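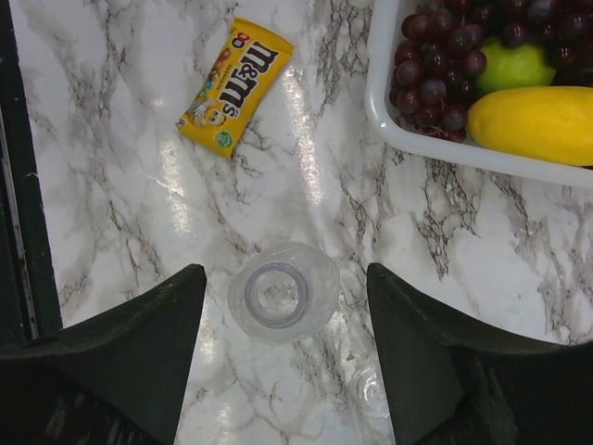 *M&M's on the counter.*

# Drarnach double-sided rebounder: a season of use with a U12 team

The Drarnach is a steel-framed soccer rebounder with a net on each side. One side is flat and set at a fixed angle, and the other can be tilted to send the ball back along the ground or up in the air. It is 7 feet wide and sells for $828 before shipping. The ground anchors are sold separately for $39, and you need them on grass.

I coach a U12 girls' team with Bimla Goel, and our club bought one in February to replace a Dadow that had given up. We have used it at nearly every practice since then, on grass and on the turf field by the middle school. It has also been left out in the rain more than it should have been.

## Assembly

The frame comes in a long, heavy box. I would not try to get it out of a car alone. The tubes slide together and lock with spring buttons, and the feet bolt on with a wrench that comes in the bag. The frame went up without trouble. The net did not.

The net attaches with elastic loops that hook over pegs along the inside of the frame. The instructions tell you to start at a corner and work your way along. If you do that, the last side is so tight that you can't get the loops on. Bimla had put one of these together at another club, and she told me to hook the four corners first, then the middle of each side, then fill in the rest. That worked. It is still hard on the fingers, and I wore gardening gloves for the second net.

Set aside an evening for the whole job. Once the nets are on you won't want to take them off again, so think about where it is going to be stored before you start. Ours just fits through the door of the equipment shed if it is turned on its end.

## How the ball comes back

This is the best part of the product. The flat side gives a firm, even return. A pass struck with the inside of the foot comes back at close to the speed you hit it, and it comes back straight if you hit near the middle. Toward the edges the net is tighter and the ball comes off faster and at a slight angle. The girls got used to this quickly. A few of them now aim for the edge on purpose to make the first touch harder.

The old Dadow had a softer net that swallowed the ball. You had to stand very close to get anything back, and by the end of its life a rolled pass would just die at the bottom. The Drarnach has a lower bar that sits nearly on the ground, so low passes don't slip underneath. On long grass the ball can still catch on that bar and pop up. On turf it doesn't happen.

The adjustable side has five positions. We use two of them. The most upright one is good for volleys and for goalkeepers, and the lowest one sends the ball up high enough for chest control. The positions in between are so close to each other that I can't tell much difference from one to the next. Changing the angle means pulling a pin on each side at the same time, so it is a job for two people or one person with long arms. Kids should not do it. The frame drops when the pins come out, and there is nothing to keep fingers clear of the joint.

## On the field

We run it as one station in a circuit. A pair works on each side, one playing the pass and one waiting to take the next ball, and then they switch. Having both sides in use at once is what makes the price easier to accept, and with a large group it cuts down on standing in line. The two sides don't interfere with each other unless somebody really blasts one, in which case the whole frame shakes and the other side gets an odd bounce.

Our goalkeepers like it more than anyone. One of us stands behind the keeper and plays balls past her into the net, and she has to react to the return. Before this we did the same drill with a coach throwing, and the coach's arm was usually the first thing to get tired.

It doesn't work well for heading practice, whatever the box says. The upward return is too uneven for that. We don't do heading at this age anyway.

## Moving it

There are two small wheels on one end. They are fine on turf and on a paved path. On wet grass they sink, and you end up carrying the thing. With two adults that's all right over a short distance. I would have liked bigger wheels, and I would have liked a handle at the other end, where you currently have to grip the bare tube.

It doesn't fold flat. The adjustable side swings in toward the fixed side, which makes it thinner, but it's still a big object. If you need something that travels to away games in a trunk, buy something else. The Zorketti pop-up is much lighter and folds into a round bag, though it slides backward on anything harder than a medium pass.

## Wear

The frame has held up. There is a little rust around the bolts on the feet, and the powder coating has chipped where it knocks against the shed door. The nets look close to new. The elastic loops are the weak point. Several along the bottom have frayed, and one has snapped. I replaced it with a zip tie, and I can't feel any change in the return.

I wrote to Drarnach about the loops. They answered the next morning and mailed a bag of spares at no charge. The frame has a 2-year warranty. The nets and loops aren't covered, according to the leaflet, so the spares may have been a courtesy.

The anchors are simple steel pegs shaped like a hook. They hold well in soft ground and are a nuisance in dry ground, where you'll want a mallet. On turf you can't use them at all. We hang a sandbag over each foot, which the manual also suggests. For this much money the anchors should be in the box.

## Where we bought it

We ordered ours through Mishra, the team supply store, and they matched the price on Drarnach's own site. Shipping was slow. The box arrived with a corner crushed but nothing inside was bent. Check the bag of small parts when you open it. Ours was short one washer, and I used one from the garage.

## Should you buy it?

For a club with several teams sharing equipment, yes. It gets used by three age groups here and the cost spreads out. For a family with one player and a backyard, I think it's too big and costs too much. A basic single-sided rebounder will do nearly the same work, and a brick wall will do a fair amount of it too.

**Good:** strong, even return; both sides usable at once; quick customer service.

**Not so good:** net assembly, tiny wheels, pinch point at the angle pins, anchors sold separately.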